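I'd been hearing about Benedita Bettencourt's kitchen sorting sessions for months before I got myself invited to one (I may have begged a little). She runs them under the name Claseo, and she has helped over 80 households get their drawers to close again!

"People always start by apologizing," she told me, laughing. "I tell them I once owned 16 wooden spoons and couldn't find one when the soup was boiling over."

Her method is pretty simple. Everything gets handled one piece at a time, and you have to say out loud when you last used it. I asked which things people fight hardest to keep.

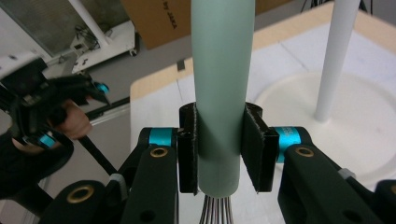
FILED UNDER: KITCHEN TOOLS

"Whisks," she said, right away. "Everybody loves a whisk." She's fond of the ones with a colored handle, like a pale mint green, and I see why. You can spot that in a crowded drawer while you're half asleep and the pancake batter is waiting. Her rule is one good whisk, stored handle up in a jar, and a second only if you bake every week. I bake maybe twice a year, so I kept quiet.

We got onto tables next, and she had plenty to say there too. She likes a white top for sorting, with lots of bare space to set things down.

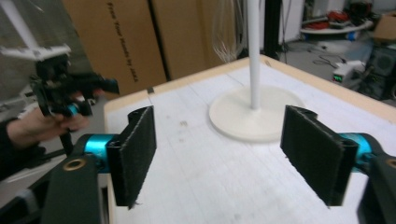
"Give yourself 30 minutes and then stop," Benedita said. "You get silly when you're tired. You start keeping lids." I told her about my lids. She wants to come over in July, and I've said yes, but I'm going to have a go at the worst cupboard before she gets here.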